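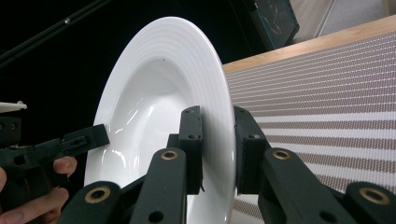
What is a pasta plate?
A wide, round dish with a broad flat rim and a sunken well in the middle, deeper than a dinner plate and shallower than a soup bowl. It is also sold as a pasta bowl, a rimmed bowl, a coupe (wrongly) and, in one Stutine catalogue, a "plowl", a word that has so far been kept out of polite use.

Pasta plate

A pasta plate or pasta bowl is a piece of tableware meant for food that would slide off a flat plate or sulk at the bottom of a bowl. The name suggests a single purpose, which few owners respect. Risotto, stew, salad, curry and breakfast cereal are all commonly served in it.

Shape and parts

The pasta plate has three parts that matter: the rim, the well and the foot. The rim is the flat band running round the outside. It gives the thumb somewhere to go while the dish is being carried and the cook somewhere to spill sauce. The well is the hollow that holds the food. The foot is the raised ring underneath, normally seen only by the person washing up.

On better-known patterns the well takes up a little over half the width of the dish. Makers have tried larger and smaller wells. A large one leaves too little rim to hold, and a small one produces the restaurant effect, in which a modest helping is surrounded by a great deal of crockery and charged for accordingly.

Ridged rims

Plain white ware is often given fine raised or sunken lines round the rim. They are cheap to make, as they can be formed along with the plate, and they allow a manufacturer to describe an undecorated dish as decorated. The lines collect dried sauce. Hilde Van Damme, in her short history of the Drakside pottery, calls them "the only ornament that has to be scrubbed".

Material and glaze

Most pasta plates are stoneware, earthenware or porcelain, covered in a clear or white glaze. A first firing of around 1000 degrees Celsius hardens the clay; the glaze goes on afterwards and is fired in turn. Temperatures vary with the clay, and potters will discuss the matter for as long as anyone stays in the room.

Small dark specks are a familiar fault in white glazes generally. The usual culprit is a trace of iron in the clay or a bit of grit from the kiln. A speck sealed under the glaze does no harm, and the plate can be used as normal. At Drakside such pieces went to the factory shop as seconds, where, according to Van Damme, the staff bought most of them before opening time.

Stacking and storage
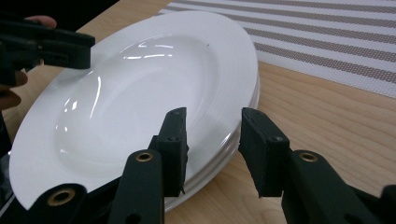 Four white plates with deep wells, stacked on a wooden table.

Rimmed dishes stack well if they come from the same set and badly if they don't. In a matched pile each well sits in the one beneath, leaving only the edges showing at the side. Mixed piles lean. The Mekell range of the 1980s was made with a slightly narrower foot than its rivals, so that it would nest with nothing except more Mekell, a point the brochure left out.

The weak spot in any stack is the unglazed foot ring, which can scratch the plate below if it is dragged across it. Lifting the top plate clear avoids this. Squares of felt or kitchen paper between the plates also work, and are generally given up by January.

Plates may also be kept on edge in a rack. This makes it easy to take one from the middle, and suits households where someone always wants the one in the middle. The slots need to be wider than those for flat plates. Pieter Willems, who designed racks for Morrison, is said to have tested his on his mother's best set, though only one such test is recorded.

Washing

The pasta plate is not much loved by dishwashers, mechanical or human. Its depth takes up more room in the lower basket, and a plate set at too shallow an angle keeps a puddle in the well. Facing the hollow side towards the spray and leaving a gap between dishes usually cures both. By hand, warm water and a soft brush will clear the ridges.

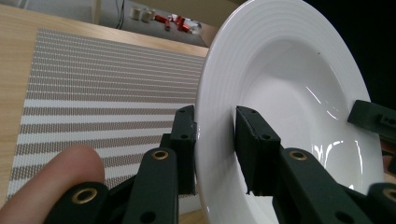
How do you tell a pasta plate from a soup plate?
Often you can't. Soup plates tend to be smaller across, with a steeper well, but there is no fixed rule, and many makers sell one dish under both names. If it came in a box marked pasta, soup may still be served in it.

See also
Dinner plate
Soup plate
Plate rack
Glaze faults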